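Brikgate Reading Room: Gallery of the Handling Collection

The Handling Collection was established so that visitors may examine printed covers and boxed sets at close range. It holds 366 items, of which 191 are available for use at the tables. The remainder are kept in the Cabrera Store and may be requested at the desk. Items are accepted in the state in which they reach us. Worn corners and surface marks are recorded at intake and are left untreated unless they are likely to worsen with use.

The gallery on this page is arranged by color. The first entry belongs to the Red group, selected by Ewurabena Mahama.

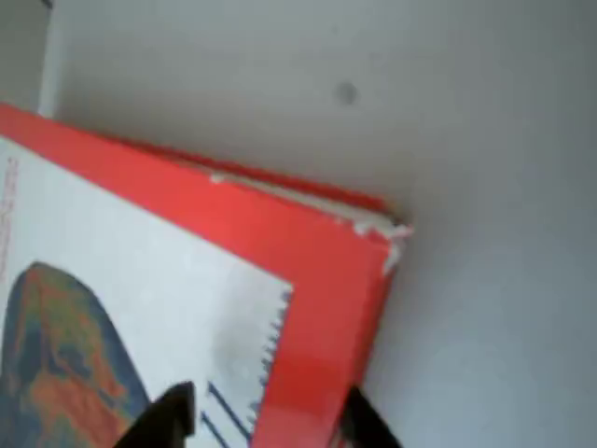 Red-orange cover with white panel and illustration. Surface layer lost at the upper corner, with ragged white material exposed along the top edge.

Edge and corner losses are entered on the condition sheet by Duangjai Intarasuk. Readers are asked to support items from underneath and to avoid pulling at raised or flaking areas. Pencils only are permitted at the tables.

The Reading Room is open on Wednesday afternoons, and seating is limited to 40 readers. Groups should write to Bienvenido Sison before visiting. Requests to reproduce images from this page should be addressed to Bianka Kiss, Collections Office, Brikgate.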